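Workshop notebook – Flostville bench room
8/23/23
Hide glue again, and the chair that started it
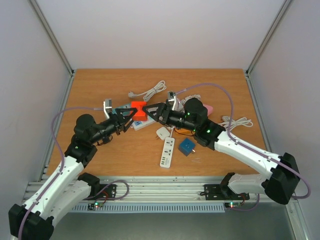
Wasier
Furniture repair and finishing, Flostville workshop

I have been meaning to write up the glue trials properly for weeks, and with the rain coming down and the big door shut this seems like as good an evening as any. Some of this will be old news to those of you who were in and out while it was going on, but I would like it all in one place so that I can find it again in November when the room gets cold and everything behaves differently.

The chair first. It is one of the set from the Arkcombe house, a plain country ladderback with a rush seat, and it came in with both front rungs loose and one back leg wobbling in its joint. Somebody had been at it before with white glue (a lot of white glue, bless them) and had squeezed it into the gaps without taking anything apart. So the first two evenings went on nothing more exciting than warm vinegar, a dental pick and patience. The old hide glue underneath let go beautifully once the white stuff was off it. I had forgotten how pleasant that is, to feel a joint that was made to come apart come apart.

On to the glue. I used the 192 gram strength for years and was happy enough with it, but the last bag ran out and what I have now is the Kikuchi granules, marked 195 on my jar. No – I should correct that before anyone copies it down. I went and checked my old labels and the earlier stuff was never marked at all, I was going from memory. The jar on the shelf says 195, and that is the only number I would trust.

Soaking: I put the granules in cold water before supper and left them overnight. The ones I hurried (soaked only while I swept up) made a lumpy pot with little hard seeds in it that never did melt, and I ended up straining it through an old stocking. The overnight batch was smooth as cream. I know I say this every year and every year I try to hurry it anyway.

Heat: the double pot has a dial that tells you very little, so I have put a pencil mark on the rim where it holds steady. Please leave that mark alone if you are cleaning! With the dial there the glue runs off the brush in an unbroken string and then just begins to break up into drops near the end, the way I like it. If it falls like water it is too thin. If it sits on the brush and sulks, add a spoonful of hot water and wait before you judge it again.

I made 2 test joints for each batch, in offcuts of ash, round tenon into a drilled hole, the same fit as the chair rungs. One of each pair got warmed with the heat gun before gluing and the other went together at room temperature. The warmed ones were plainly better. When I levered them apart the next day the wood tore before the glue did, with nice fuzzy splinters all over the tenon. The cold ones popped off clean and shiny, and you could see where the glue had skinned over before I got the joint home. I really do think most of the bad reputation comes from people gluing cold wood in a drafty room.

I had one more go with a pinch of salt in the pot to slow the gel, as it says in the old notebook with the blue cover (page 50, if you want to look, the handwriting is dreadful). It did give me longer to fiddle with the rungs, long enough to get all four corners lined up and the straps on without swearing. Whether it costs any strength I can't say yet. The salted test joint is on the windowsill with a weight hanging from it and I would be grateful if it could stay there.

Glue-up on the chair itself went well. Front rungs first, then the sides, then stand it on the flat bench top and lean on it until all four feet touch. A band clamp around the legs, snug and no more. I wiped the squeeze-out with a hot rag straight away, and went over it again a bit later when it had turned to jelly and would roll off under a thumb. That second wipe is my favorite part of the whole business.

Still to do:

Rush seat. The front edge is worn through in two places but the rest is sound and I would much sooner patch it than lose it. I need to ask about rush of the right thickness.

Color on the repaired rung. The walnut stain was far too red on ash. Try it thinned by half, on scrap, in daylight.

Write the card for the Arkcombe chair, job number 921, and say clearly on it that the glue is hide glue, so the next person has an easier time of it than I did.

Wash the glue brush. It is standing in the water jar and has been since yesterday, which is my own fault.

The leftover glue is in the small lidded tub in the fridge, behind the milk. It will keep a few days. If it smells, throw it out, and if it has gone green, throw out the tub as well.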